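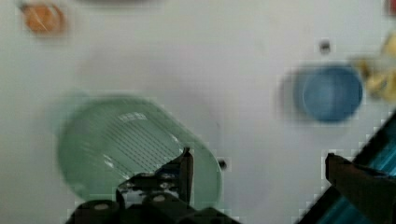 Personal Finance for Residents Abroad
Handout 4: Household cash flow in two currencies
Revised 17 July 2023

1. Scope

These notes cover the monthly budget of a household that earns in one currency and owes part of its spending in another. Income tax and social security are handled in Handout 5. Pensions are not covered until the second half of the course.

2. Terms

Home currency: the currency in which long-term obligations are held, such as a student loan or a mortgage on a house left behind.

Local currency: the currency of wages, rent and groceries.

Spread: the gap between the mid-market rate and the rate the customer gets. It is a cost even when the provider states that there is no fee.

Fixed fee: a charge per transfer that does not depend on the amount sent.

3. Cost of a transfer

Total cost = fixed fee + (amount sent x spread).

Take the Worstead household from Handout 3. They send 500 each month to cover a loan payment. The provider charges a fixed fee of 3 and a spread of one percent. The spread costs 5, so each transfer costs 8 in total and the yearly cost is 96.

If the same household sends two months' money at once, it makes six transfers a year. The fixed fees drop from 36 to 18. The spread cost stays at 60, as the yearly amount sent is the same. The yearly cost is now 78. The saving is small, and it requires holding one extra month of the payment in cash.

Students often get this wrong in the November test by applying the saving to the spread as well. Batching reduces fixed fees only.
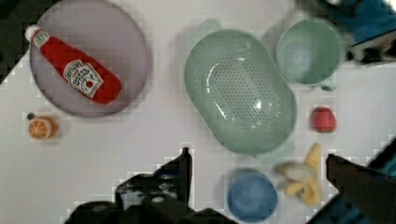
4. The buffer account

A household with payments due in the home currency should keep a balance there. The usual starting point is three months of home-currency payments. For the Worstead case this is 1,500.

The buffer does two jobs. It covers a late transfer, and it lets the household wait a few weeks if the rate is poor. It should not be used to bet on the rate. Set a date by which the transfer will be made whatever the rate is, and write it in the budget sheet.

5. Irregular items

List every payment that falls due less than once a month. Add up the yearly total, divide by 12, and enter the result as a monthly line. The Clulo household has yearly home insurance of 576, so the monthly line is 48. Enter it in the currency in which the bill will be paid.

Do not convert irregular items at today's rate and leave them. Update the rate column each quarter.

6. Exercises

6.1 Recompute section 3 with a spread of half a percent. At which number of transfers a year do fixed fees and spread cost become equal?

6.2 The Clulo household moves its insurance bill to monthly payments of 50. State the extra yearly cost and one reason they might accept it.

6.3 Draft a budget sheet with separate columns for each currency and one column for the rate used. The Sisodia template may be used as a base.

Comments (3)

fudero: For 6.1 I get 10 transfers. Fixed fees 30, spread cost 30. Is the yearly amount still 6,000?

Course desk: Yes, 6,000 is unchanged.

kestrel_b: The link to the Sisodia template asks for a login. Can it be added to the downloads page?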